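Geteilt: 5 | Kommentare: 13

Abflussverzögerung eines extensiv begrünten Flachdachs
Projektbericht, Modul Siedlungswasserwirtschaft
Bearbeitung: Rhydian Skyrme, Valentin Lacroix

1 Ausgangslage

Das Werkstattgebäude in Staltness entwässert über ein Flachdach mit 291 Quadratmetern Grundfläche in einen Mischwasserkanal. Bei der letzten Sanierung wurde eine extensive Begrünung mit mineralischem Substrat und Sedumarten aufgebracht. In den Bauunterlagen ist ein Abflussbeiwert angegeben, der aus einer Tabelle übernommen und nie am Objekt überprüft wurde. Das Projekt sollte klären, wie stark das Dach den Abfluss bei natürlichem Niederschlag tatsächlich verzögert und welchen Anteil des Wassers es zurückhält.

Nicht untersucht wurden die stoffliche Belastung des Ablaufwassers und das Verhalten bei Frost. Die Messungen begannen im Februar, frostige Tage wurden aus der Auswertung genommen.

2 Messaufbau

Der Niederschlag wurde mit einem Kippwaagenregenmesser auf der Attika erfasst. Das Fallrohr wurde oberhalb des Standrohrs getrennt und in einen Sammelbehälter mit rund 3000 Litern Fassungsvermögen geleitet. Eine Drucksonde am Behälterboden zeichnete den Wasserstand auf, aus dessen Änderung der Abfluss berechnet wurde. Die Beziehung zwischen Wasserstand und Volumen wurde vorab durch schrittweises Befüllen bestimmt, da die Behälterwand nicht senkrecht verläuft.

Beide Geräte speicherten mit eigener Uhr. Die Uhren liefen auseinander, und der Versatz musste nachträglich korrigiert werden. Als Bezug diente jeweils der Zeitpunkt des manuellen Auslesens. Zwischen zwei Auslesungen wurde ein linearer Gang angenommen.

Als Ereignis galt ein Niederschlag, dem eine ausreichend lange Trockenphase vorausging, sodass der Ablauf vollständig zum Stillstand gekommen war. Nach diesem Kriterium blieben 13 Ereignisse übrig. Eine Reihe weiterer Regenfälle wurde verworfen, weil sich die Ablaufkurven überlagerten.
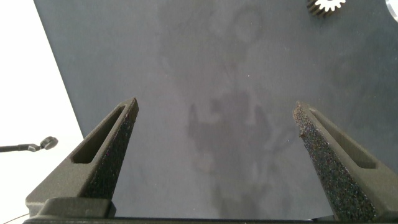 Gunnel Lundgren wandte im Zwischenkolloquium ein, das Trennkriterium bevorzuge kurze Ereignisse nach trockener Witterung, der mittlere Rückhalt werde dadurch zwangsläufig zu günstig geschätzt. Maßgeblich für den Kanal sei der Regen auf ein bereits gesättigtes Dach.

Der Einwand ist berechtigt. Die Auswertung wurde deshalb getrennt nach Vorfeuchte durchgeführt. Fünf Ereignisse fielen in die Klasse mit feuchtem Substrat, die übrigen in die Klasse mit trockenem. Eine direkte Messung der Substratfeuchte lag nicht vor. Die Einteilung stützt sich auf die Niederschlagssumme der vorangegangenen Tage und ist entsprechend grob.

3 Ergebnisse

In der trockenen Klasse setzte der Ablauf deutlich nach dem Regen ein, und ein großer Teil des Niederschlags verblieb im Aufbau. Bei schwachen Regenfällen erreichte gar kein Wasser den Behälter. In der feuchten Klasse war der Rückhalt gering. Die Verzögerung der Abflussspitze blieb dagegen auch hier erkennbar, wenn auch verkürzt. Die Dränschicht wirkt offenbar unabhängig vom Füllgrad des Substrats als Widerstand.

Ein Zusammenhang zwischen Regenintensität und Verzögerung ließ sich nicht sichern. Die Streuung innerhalb der Klassen ist groß – vermutlich spielt die Windrichtung eine Rolle, denn der Regenmesser steht an der Westseite und die Attika schirmt die Ostseite teilweise ab.

4 Fehlerbetrachtung

Die größte Unsicherheit entsteht bei kleinen Abflüssen. Die Auflösung der Drucksonde reicht dort nicht aus, um den Beginn des Ablaufs genau festzulegen. Temperaturbedingte Schwankungen des Nullpunkts liegen in derselben Größenordnung. Eine kleinere Vorkammer mit geringem Querschnitt hätte das Problem entschärft, war im Fallrohrschacht aber nicht unterzubringen.

Ferner wurde die Verdunstung nicht gemessen. Für die Einzelereignisse ist das vertretbar, eine Bilanz über den gesamten Messzeitraum lässt sich aus den Daten jedoch nicht aufstellen.

5 Folgerungen für die Bemessung

Der tabellierte Abflussbeiwert beschreibt das Dach bei trockener Vorgeschichte brauchbar. Für den Nachweis bei Starkregen nach längerer Nässe sollte ein ungünstigerer Wert angesetzt werden. Eine Fortsetzung mit Feuchtesonden in zwei Tiefen ist vorgesehen, die Betreuung übernimmt Meirion Wogan. Rohdaten und Auswerteskripte liegen im Projektverzeichnis, die korrigierten Zeitreihen sind gesondert gekennzeichnet.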